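February, notebook, grout and sealer trials, page carried over from the last one

OK so picking up where I ran out of paper. The penetrating sealer from Treterden is still on the bench and I'm still mad at the cap, which glued itself shut again overnight. Pliers, then a rag, then a slightly bigger rag. Wiped the threads with mineral spirits this time and put a square of plastic wrap under it, we'll see.

Mixed the second batch of the Sotar powder at 7:40 a.m. with the shop at 39 degrees when I walked in (heater was off, not pointing fingers). I let the bucket sit by the heater while I drank my coffee and it still went together stiff. The bag wants a ten minute slake and I gave it almost 30, which was a mistake, because by the time I remixed it had the feel of old peanut butter. Got it into the joints anyway with the hard float, swearing a bit. The first batch, the one I did after lunch with warm water, was so much nicer to push around that I could have gone on all afternoon!

Dark tile is what everybody is asking for lately and dark tile is where haze shows up worst, so that's what I keep coming back to in these trials. Light joint, dark field, diagonal cut line: if a product is going to embarrass you it'll be there.
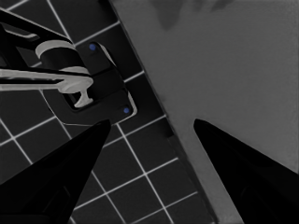 Does the sealer go on before the grout or after?
Both, if the tile is porous. One thin coat on the faces before grouting so the pigment can't get into them, then a second over everything once the joints have cured. For glazed stuff skip the first coat and only do the joints.

Writing that down because I keep getting it wrong in my own head and had to go dig through the old notebook for it.

Water drop test on the sample boards, then. Karppinen board (two coats, wiped at five minutes) held a drop for 22 minutes before the joint went dark under it. Treterden board, same number of coats, went dark in 14. I don't love that comparison, the joints on the Treterden board are wider and I think I was stingy in the corners. Want to redo it with the same spacers on both. Also the drops should come out of the eyedropper and not off the end of my finger, lol.

Haze: buffed with a dry microfiber, then with a damp one, then gave up and used the sulfamic acid at half strength. The cold batch hazed a lot worse than the warm one. I'd blame the extra water I snuck in at the end to loosen it up. Don't do that. I say don't do that every winter.

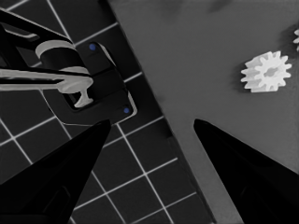

Ciltell wrote in the margin that half strength is still too hot for a cement joint this young, and that plain water with a splash of vinegar-free cleaner and a white pad would have gotten it off if I'd waited a day. Fair. I'll leave one quarter of the next board alone overnight and try it that way, same pad, no acid.

Other stuff for next time:
Buy 2 more margin trowels, the good one has a bent tip.
Warm the mixing water, and keep the bag off the slab.
Spacers, same size on every board, for crying out loud.
Label the boards on the back. The tape on the front came off with the haze.

Heater back on at 4, boards flat on the rack under a sheet of plastic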